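Open day at Derkden, quick notes

Typing this on the train back, so excuse the mess. Thursday, January 10, 2019, the Derkden open day out in Jokthorpe. I went for the Yakubu, their two-arm tabletop kit, which our library has been quoted for. Lacey Lambert came too, took better notes than me.

Signed in, coffee, safety talk from Melahat Kurtuluş (short, good). Then straight to the book table. Two arms, two-fingered grippers, books to handle. Small cameras near the grippers, so staff get the close view as well as the wide one.
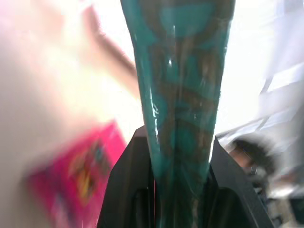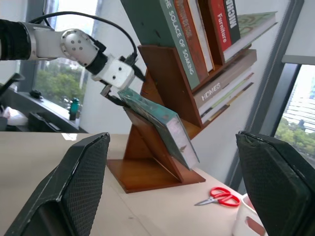
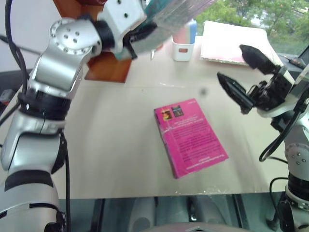

Book table, two close views and then the wide one.

Asked Ewurabena Akolgo about thin paperbacks, those are most of our returns. She says finger pads are a swap-out part and come in 2 widths. Didn't get a price for spares – must email. Training is 7 hours on site, included. Delivery 30 days from order, longer if you want the Illville stand with it.

Lease is 1307 a month, which made Lacey cough. Service visits are in that, shipping isnt. Nana Ametepe from sales said they might do a shorter trial in November but wouldnt put it in writing.

My worries – glossy covers, old spines, and who resets it on a Saturday. Manual is decent, big print, plain words. Cables need more room than I'd planned for, so our back desk is probaly too small. Will measure tomorrow and send Lacey the numbers.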